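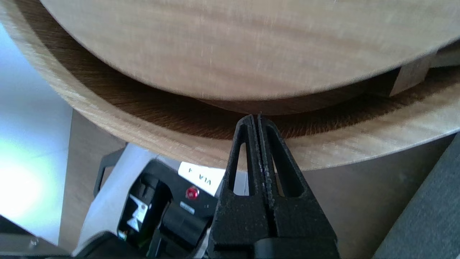

# Handout 4: The Jog That Went the Wrong Way

Bring this to lab. Ravinder Boychuk will ask to see it before he hands over a pendant, and he doesn't accept "it's on my laptop."

## What happened

Last April a student on the Cludska bench was lining up the gripper by hand, using the wrist camera view in Skido. Speed override was at 20 percent. She saw that the fingers needed to move away from a machine with a white housing, pressed the arrow that pointed away from it on her screen, and drove the fingertips into it. She released, thought for a second, and pressed the same arrow again, harder. (The arrow is not pressure sensitive. We have all tried it.)

The arm stopped on a force fault. No one was hurt. The housing got a scratch and the gripper needed realignment, which took an afternoon and most of my good mood.

The student's report said "robot moved in wrong direction." The log said the robot had moved in exactly the direction it was told to, both times. Both documents are correct, and the rest of this handout is about how that can be.

## Three frames, two of which you forgot

- **Base frame.** Bolted to the table. Does not care where you are standing.
- **Tool frame.** Attached to the gripper. Turns when the wrist turns.
- **Image frame.** Whatever "up" and "left" mean on your monitor.

Skido's arrows jog in the base frame by default. The video panel sits right next to them and shows the image frame. Nothing on the screen says these two have never met.

With the wrist camera, the fingers always point the same way in the picture, so your brain quietly decides that the picture is upright. Find some printed text on anything fixed before you believe that. In both of the views in this handout the label above the red spot reads upside down. It's the cheapest orientation check in the building.
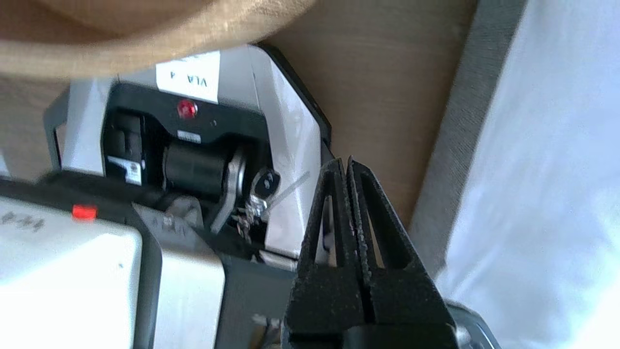 *Reading time for the remainder: 3 minutes, or 1 if you skip to the exercises, as you will*

## Why the second press was worse

The first press was a frame error. The second came from a perfectly good habit: if a control seems not to have worked, do it again. On an elevator this costs nothing.

Najwa Qaisi went through the log with me. The first contact peaked at 52 N, the second at 100 N, where the limit was set. The limit did its job. It was also set for lifting heavy fixtures and had been left there by somebody (me) who meant to change it back.

So write the causes down as a chain:

1. Arrows and video used different frames.
2. The operator had no reason to suspect it.
3. The force limit was too high for close work.
4. There was no prompt to back off after contact.

"Operator error" is missing from the list. If your lab report uses that phrase as a root cause, it comes back to you with a question mark on it, and the question mark is worth five points.

## A word on near things

Large objects close to the lens make this harder. A curved wooden edge can take up the top of the view, or a piece of hanging fabric can cover part of the very machine you're trying to avoid. You then judge distance from whatever is left over. A single view won't give you clearance. Get your eyes on the real bench from the side, or put up the second camera.

Also, closed fingers look narrow and harmless. They are a pointed object on the end of a motor.

## Before you jog

- Read the active frame out loud. Yes, out loud.
- Pick the tool frame for close work, then confirm it with one small step in open space.
- Check the force limit on the Tavik panel. If you don't know who set it, set it.
- Hand on the stop.
- If the arm moves in a direction you didn't expect, take your hand off the arrows. Don't fix it yet. Work out which frame you're in first.

## Exercises

**4.1** The image frame is rotated 180 degrees about the viewing axis relative to the frame you're jogging in, and the z axes are parallel. Write the rotation matrix. Which arrows mislead you, and which one will lull you into trusting the other two?

**4.2** Log line 237 in the course folder is the first contact. Find the line where a sensible controller would have required a retract. Defend your choice in a paragraph.

**4.3** Amegashie, chapter 6, proposes hiding the jog arrows whenever video is showing. Give one fault this would prevent and one it would cause.

Reports go in the tray outside my office. The tray on the left is for the printer.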